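The planner passed, and what did it learn about the curb?

Thursday, March 29, 2018

For most of this winter I have worked on the part of our sidewalk robot software that decides where the robot may drive. Inside the company we call this part Drinura. It takes a map of free space from perception, and it gives a path to the controller. I like this work. But I have come to an opinion that is not popular in our team, so I want to write it down with some care.

My opinion is that we use simulation to collect passing scores, and we should use it to collect disagreements.

Let me explain how it goes at Lollus. Every night the server runs 164 routes in a simulated city. Each route has a start, a goal and a time limit. If the robot arrives in time and touches nothing, the route is green. In the morning a person opens the page, sees that almost everything is green, and goes to drink coffee. In December we had 8 red routes. Now we have two. On the chart this looks like great progress, and the chart was shown in more than one meeting.

I wanted to know what changed between 8 and two, so I went through the commits. Three of the repaired routes were repaired by making the safety distance smaller near static objects. One was repaired by a longer time limit. The other two were repaired for a good reason, a real error in how the planner joined two path segments. So of six improvements, I can defend two of them in front of a person who must walk next to the robot.

I do not say that my colleagues did something bad. A number was red, and they were asked to make it green. When a test can give only two answers, people learn very fast which answer is wanted.

The sidewalk itself looks like a simple place from the office. It is flat and gray and there is a curb. Then you give it to a segmentation network, and you find out how much of your own understanding you never wrote into the software. A line in the paving may be a joint, a crack or a small step. A dark area may be a shadow or a hole. A curb that turns at a corner is first a wall, and then at the ramp it must become a door. The planner knows nothing of this. It receives cells, and every cell has a cost.

Three views from the simulated streets we use:
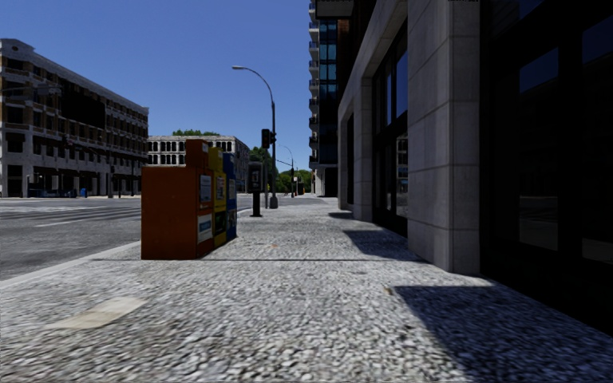
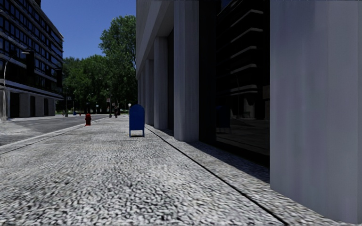
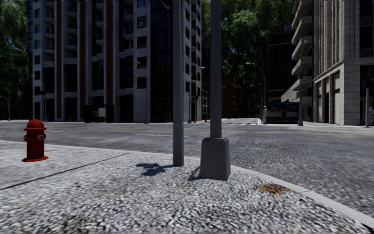 When I ask new people what is difficult for the robot in such places, they name the objects. Hydrants, poles, boxes. These are in fact the easy part. They are tall enough, they have volume, and they do not move. Our detector finds them with good confidence, and the planner draws a polite circle around each one. I have not seen a collision with a hydrant in many months.

The difficult part is the ground. In one run, which I watched many times, the free space map put a thin row of high cost cells along a shadow edge. The planner saw this row as an obstacle and went closer to the curb to avoid it. The robot was never in danger by our rules, because the rule for the curb is a fixed distance, and this distance was respected all the time. The route was green. If I had not been looking for another problem, I would not have opened this run.

Please consider what this means. The perception was wrong, the plan was worse because of it, and the test was satisfied. Two modules had different opinions about the same piece of pavement, and our tooling had no place to put this fact.

In simulation we have a thing that we will never have on the street, which is the full truth. The simulator knows which surface is sidewalk and which is asphalt, for every pixel, at every step. We use this truth to train the network and then, at the moment of testing the complete system, we throw it away. I find this very strange. We should run the planner two times on each step, one time with the map from perception and one time with the map from the simulator, and compare the two paths. Where the paths are the same, perception errors are not important for driving, and we can leave them alone. Where the paths are different, a person should look, also when the route is green.

I made a small version of this tool in my free hours. It is only a script and a page with a list. On one night of routes it gave me 1046 moments where the two paths were different by more than the width of a wheel. Many of them are boring. They are on open pavement, where left or right does not matter. But when I sorted them by distance to the curb, the top of the list was full of shadow edges and paving joints, and almost all of it came from routes which our chart calls solved.

I have heard several objections, and I want to answer them fairly.

The first is that it costs double computing time. This is correct for the planner, but the planner is cheap. Rendering is the expensive part, and we render only once.

The second objection is that simulated light and simulated ground are not the real ones, so the errors are also not the real ones. I agree with the first half. The stone texture in our simulator is coarse, and some mistakes of the network may belong only to this texture. However, this argument is used in one direction only. When a route is green, the simulator is realistic enough to be shown to the customer at Landwood. When I bring a list of problems, suddenly it is only a computer game. We must choose one of them.

The third objection is the most serious. A list with so many lines makes people tired, and tired people close the page. I do not have a full answer. Grouping by place helps, as the same joint at the same corner can produce a long series of lines. I also think that one person reading ten lines each morning is better than a full team reading one green number. At Fahy, where I worked before on warehouse vehicles, we had such a habit with the log files. It was slow and a little boring, and we found in this way a delay in the brake command that no test was written for.

What I ask for is modest. Keep the routes and keep the chart, if the meetings need it. Put beside the chart a second number, the count of disagreements near the curb, and do not give anybody a target for it in the first half year. If a commit makes the safety distance smaller, the author should have to attach the runs where this had an effect on the path, and another person should watch them to the end.

Next week I will move the script from my own machine to the night server, if I get the permission for the disk space. The first thing I want to sort is the corners, where the curb is curved and our fixed distance rule was always a guess.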